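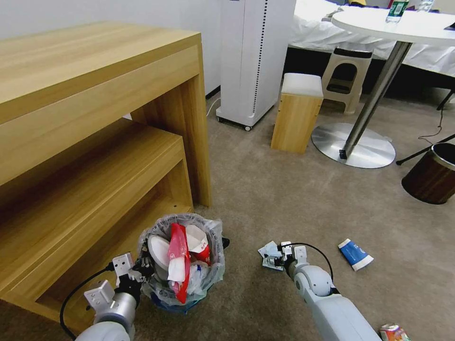 Section 5: Preparing the Room

5.1 Before you unpack the Indale 204

The Indale 204 portable dehumidifier is shipped upright and must stay upright. If the carton was laid flat during delivery, stand the unit in its final position and wait 11 hours before connecting power.

1. Empty all wastebaskets and take the bags out of the room. Damp paper and food packaging release moisture and will distort the first humidity reading.
2. Pick up loose paper from the floor. Light scraps can be drawn against the intake grille.
3. Vacuum carpeted floors, including along the baseboard.
4. Close windows and outside doors. Interior doors may stay open if the combined floor area is within the rating on the data plate.

CAUTION: Do not run the power cord under carpet or a rug.

5.2 Choosing a position

1. Select a level spot near a grounded outlet. Extension cords are not permitted.
2. Leave 2 feet of clear space on the intake side and above the outlet louvers.
3. Keep the unit away from beds and curtains. Bedding that hangs to the floor counts as an obstruction.
4. Lock both front casters.

NOTE: Open shelves and console tables may remain against the wall. Pull closed cabinets forward slightly so that air can pass behind them – this matters most on outside walls.

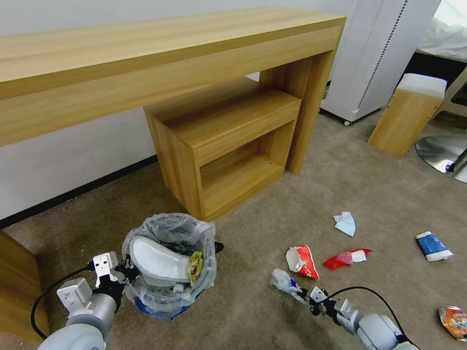

5.3 First start

1. Slide the water tank in until it clicks. The tank light goes out.
2. Plug in the cord and press POWER.
3. Set the fan to HIGH and the target to 50%.
4. After the first tank fills, empty it and change the fan to AUTO.

If code E5 appears, the tank float is stuck. Remove the tank, move the float by hand, and refit. If the code returns, contact Dakgate Service.

CAUTION: Unplug the unit before moving it, even within the same room.

Search manuals Enter model number Go

Comments

Ayodele Ojo
Step 4 in 5.3 should mention that AUTO is not available with the drain hose attached. Took me a while to find that in section 7.

basement_unit
E5 on mine was the foam block still wedged under the float. Worth checking first.

Etim
Does the waiting time apply if the carton was only tipped on the stairs?

Related manuals
Indale 204 – Drain Hose Kit
Indale 204 – Filter Cleaning
Dakgate Wall Hygrometer – Quick Start
Voltage and Plug Types: Asia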